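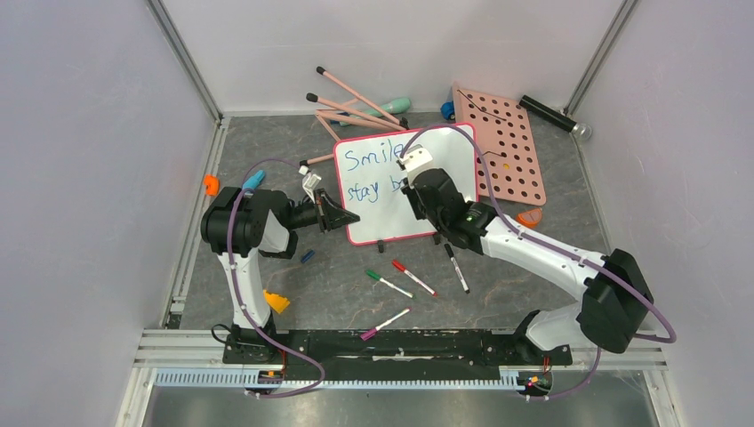 Reading time: 4 minutes

Small Whiteboards: Questions We Get Most Often

Compiled by Ghizlane Hegazy for the Lurness desk and stationery help pages. Last reviewed in December.

What is a small whiteboard good for?

Short messages and things that change often. A word or two for whoever uses the desk next, a shopping list, the one job that has to get done before lunch. If you regularly need more than five or six lines, get a wall board.

Should it stand up or lie flat?

Write with it flat, read it standing. Boards with feet are fine for display, but most of them tip or slide if you press on the upper half with a marker. Lay the board down, write the message, let the ink dry for a few seconds and stand it back up. If you have to write on it upright, hold the top edge with your free hand.

The feet on my board keep coming off. Can I get new ones?

Yes. Feet for the Rarna boards are sold in sets of 2. Check the thickness of the border before ordering, as the older boards had a thinner one. Ehab Ait Ali in spare parts can match a foot from a photo if you aren't sure which you have.

How big should I write?

Bigger than feels natural. A single word like "Smile" can take up half the width of the board and still look right from across a room. Start close to the upper left corner and leave space for a second line even if you don't plan on one. People nearly always add one.

My letters come out uneven. Is it the pen?

Usually it's the surface. Markers slide more on a whiteboard than a ballpoint does on paper, so tall letters like "l" tend to run up too high and round ones drift. Move your whole forearm instead of just your fingers, and slow down on the curves.

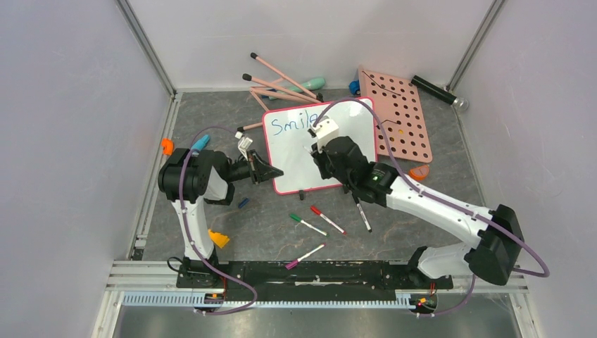

If the line itself skips or looks pale, then it may be the pen. Cap it, store it flat overnight and try again the next day. Shaking it doesn't help much and can make the tip leak.

Do I need a thick or a thin marker?

On a small board, thin. A broad chisel tip fills in the loops of an "e" and you lose the word. A fine tip gives you up to 46 characters on a line if you print small, though that is hard to read from any distance.

Which color is easiest to read?

Black, then blue. Blue is a good choice for friendly notes because it looks less like an official notice. Red and green fade into the glare sooner than the other two.

How do I check that a pen is a dry-erase one?

Read the barrel before the tip goes anywhere near the board. If the label doesn't say so, make one dot in a corner, wait a minute and wipe it. A slim pen is easy to mistake for a permanent marker or a plain felt-tip, especially if they all live in the same cup.
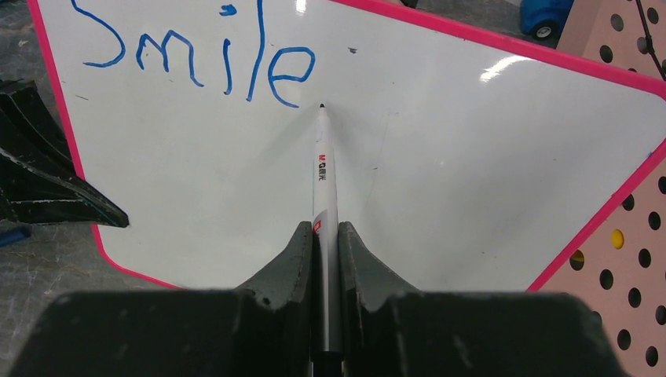 Touran Shojaei on our returns desk says permanent ink is the reason for most of the boards sent back to her. Much of it can be saved. Go over the mark with a dry-erase marker, wipe while it's still damp, and repeat.

What about the gray smudges that won't go away?

That's old ink dust being pushed around by a dirty eraser. Wash the eraser or change the cloth, then wipe the board with a little water and a drop of dish soap. Dry it fully. Scratches are another matter – they hold ink and can't be cleaned out.

The board shines so much I can't read it.

Turn it a few degrees away from the lamp. A glossy board picks up a bright streak from any overhead light, and a slight tilt moves the streak off the words.

What else is worth keeping with it?

A cloth and a spare pen. Pencils are handy for the paper notes that go along with the board, but don't use them on the white surface. A pegboard next to the whiteboard is useful if your desk has the wall space.

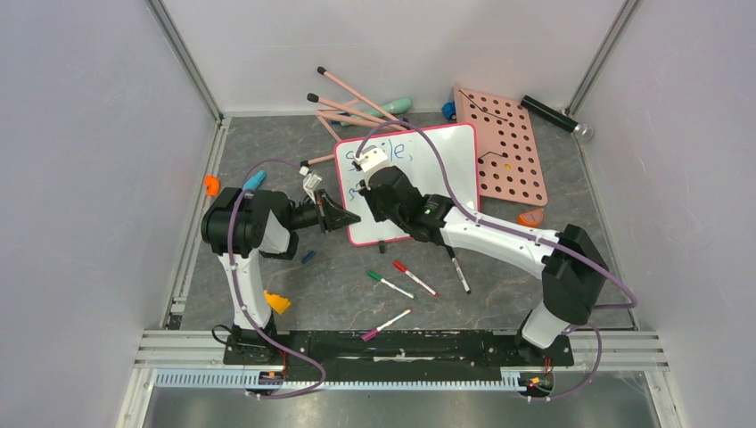
Clear loose pencils away before you lay the board down to write. One pencil under the edge is enough to make it rock, and the wobble shows in the letters.

Can I store it under other things?

Yes, face up with a sheet of paper over it. Don't put anything with a metal end on top.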